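Ever since May I've been promising myself I'd deal with the big white table. You know how it goes, one flat surface in the house (well, in the back room) and everything you own ends up living on it! Packing stuff, a tape gun, two mugs, a shoebox of receipts, a Kurkby catalog I will never order from. I could not have told you what color the tabletop was.

So I finally gave it a whole morning. I put on a podcast, got out the trash bags and went at it, and I'm pretty proud that over 300 bits of junk mail and bubble wrap went straight out the door. The shoebox took the longest because of course I had to read everything in it. Did I really spend 30 dollars on ribbon? I did. I still like the ribbon.

Then came the wiping down, which I kind of love. A little dish soap in warm water, a soft cloth, long strokes going one way and then back over it the other way. I tried the Tredix spray first, the one everybody in my comments raves about, and it left streaks, so back to dish soap we go. It doesn't do a thing for scuffs, but I've decided scuffs are fine on a table you work at.
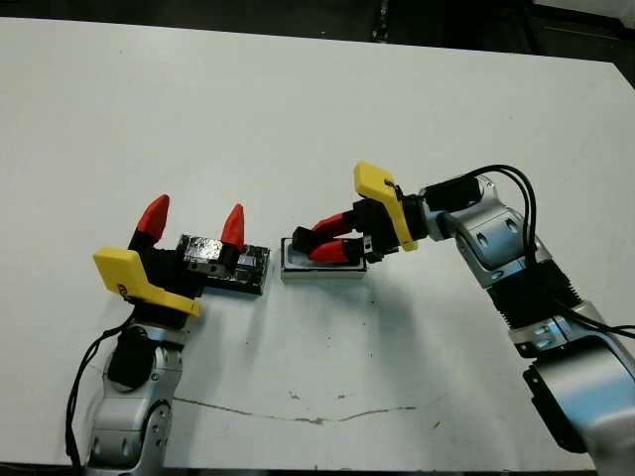
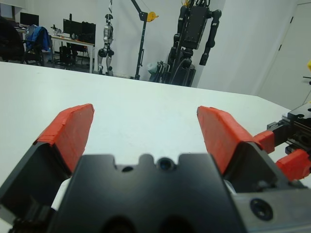

The white table, with plenty of bare top showing again.

I'm still making up my mind about what gets to come back. My rule for now is that if I'm not using it that same day, it goes on the shelf. The tape gun got a hook. The scissors got a hook too, and then I ran out of hooks, so the rulers are in a jar until I get over to Lultico for another pack of 9.

Wrapping is the one job that really needs the space, all that paper and foil sliding around, and I used to do it on the floor with my knees complaining the entire time. Now I can stand up and spread out like a grown woman.

Next up is the closet in the hall. There's a bag in there I haven't opened since we moved, and I'm a little scared of it.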